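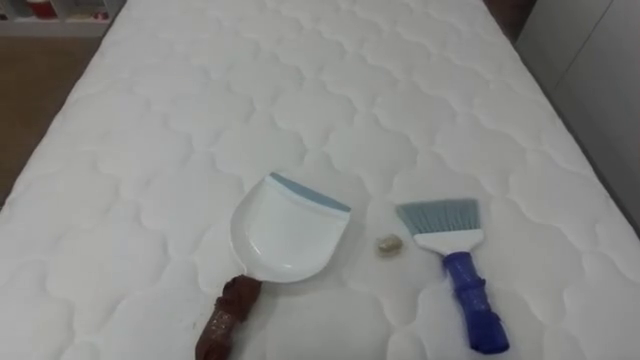 Housekeeping Attendant, part-time — Pununell Guest House

Pununell is hiring three housekeeping attendants for the summer season, starting in July. The jobs run through the end of the season and may be extended for people who want winter hours.

What you will do:
Strip and make beds
Clean bathrooms, floors and windows
Brush down mattresses and vacuum under beds between guests
Restock towels, soap and coffee
Report broken or missing items to the front desk

Shifts start at 9 a.m. and end when the rooms are ready, usually by 2 p.m. You will work in pairs. Weekend work is part of the schedule, and we post the schedule two weeks ahead.

Experience in a hotel or private home is helpful but you do not need it. We train on site and training hours are paid. You must be 18 or older, able to lift a folded cot, and comfortable on stairs — the building has no elevator.

Pay is hourly and goes out every other week. Anyone who stays through the last day of the season gets a $665 bonus. Lunch is provided on full shifts, and staff parking is behind the laundry building.

To apply, stop by the front desk and ask for Rogério Sales, or leave a short note with your name, phone number and the days you can work. Please list one reference.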